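Skavel bench – hand-held grippers, pair 2
Mon 12 November
Entry: C. Noonan

Carried over from last week: left unit closes late against the trigger, right unit fine. Jarlath swapped the cable on Friday, no change, so cable is ruled out.

Opened the left unit. Return spring seated correctly. Linkage screw on the inner side had backed out about half a turn. Cleaned the thread, medium threadlocker, retightened. Left it closed for an hour before touching the encoder.

Encoder counts, open to closed:
left, before: 1768 with 99 lost on the return
left, after: 1768 with 2 lost
right, for reference: 2 lost

Offset on the left re-entered as 268. The old value in the Nair config dated from February and was still being loaded at startup – deleted it from both machines.

Pads: checked both for lift at the rim. Mesh is sound on the left. Wiped with isopropyl, lint-free cloth only. Fergal used a paper towel last time and it left fibers in the mesh.

After reassembly, took both units over to the desk with the hutch for the two-hand check, headband camera on. View from one gripper with the other held up past it:
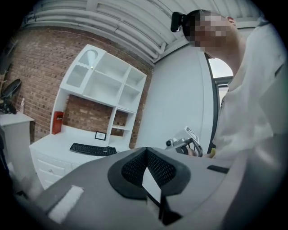

Lens check

Straight edges bow hard toward the rim of the view, as they should with this lens. Black border is closed all the way around. The hutch and the bricks give enough edges to judge by, so I am keeping this desk as the standard spot. Not touching focus.

Open items
– Put a witness mark on the linkage screw, both units. Áine has the paint pen.
– Repeat the return count after a full day of use. If the left goes above 10 lost, pull the linkage again.
– Order spare pads from Lomley.
– Aisling to confirm nothing else reads the old Nair file.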